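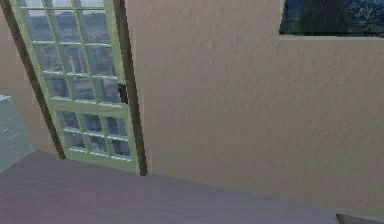
Mevex Indoor Sim Pack, data card

Summary
Mevex is a simulation pack for training and testing mobile robots that have an arm. It covers moving through rooms and handling small household items. Queiroz builds the rooms and Follmont handles licensing and updates. All images are rendered.

Contents
159 episodes, recorded in the Morkidberg apartment set. Each episode contains color frames, joint states, base pose and a one-line task string. Episodes are capped at 300 seconds of simulated time.

Navigation
The base starts at a random free pose. Views where a wall fills a large part of the image are kept in the release.
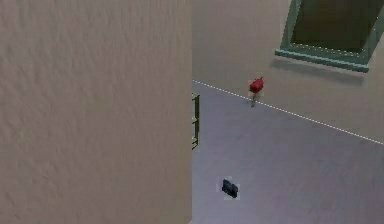

Small items may be on the floor as well as on furniture. Their positions are drawn again for each episode. Floor items count as obstacles unless the task string names them. Object meshes have a simple collision shape, and thin parts may not match the rendered outline.

Manipulation
Tabletop tasks use plates, bowls, packaged food and small block-shaped items. Parts of the robot, including a square fiducial marker on a black mount, can enter the view.
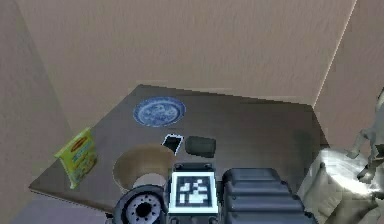

Joint states are logged in radians and gripper opening in meters. A grasp is scored as held when the item stays off the surface for 3 seconds. The score is stored per episode, not per frame.

Known issues
Textures seen through window glass are low resolution.
Edge artifacts can show around small items and along wall bases.
Printed text on packaging is often unreadable, so the pack is a poor fit for label reading.
Cloth is rigid.

License
Single-site research use, up to 5 seats. Commercial terms are available from Follmont on request.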